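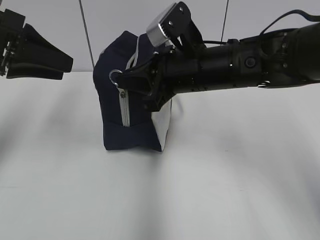 Subject: Re: [plutberg-users] Guest clock drift after P2V of old Unix box
Date: September 14, 2022

Kernel tick rate is the first thing to check. Our converted host (Wysocka, formerly a tower under the counter at the Fukley depot) lost 30 seconds an hour until we dropped HZ in the guest and relinked. The licence daemon reads the clock at boot only, so it didn't complain.

Steps as run in February:

1. Shut down the guest. Snapshot.
2. Disable host time sync in the Plutberg panel.
3. Boot single user, edit the tunable, relink, reboot.
4. Start ntpd with a drift file that is zeroed, not the one copied from the old disk.

Leave it overnight before judging. Ours settled within 2 seconds.

The serial printers are a separate matter. We moved those to a terminal server and changed the colour-coded labels on the patch panel to match the new ttys.
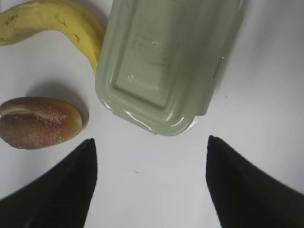 Zuzanna Kołodziej wrote:
> Relinked per the earlier post and the drift is gone,
> but cron on Workley now fires some jobs twice. Host
> sync is off. Three guests are affected, all with the
> old TZ string in /etc/TIMEZONE.

Check whether ntpd is stepping backwards across the minute. If it is, start it with -x so it slews, and restart cron afterwards. Fix the TZ string as well; cron keeps whatever it had at startup.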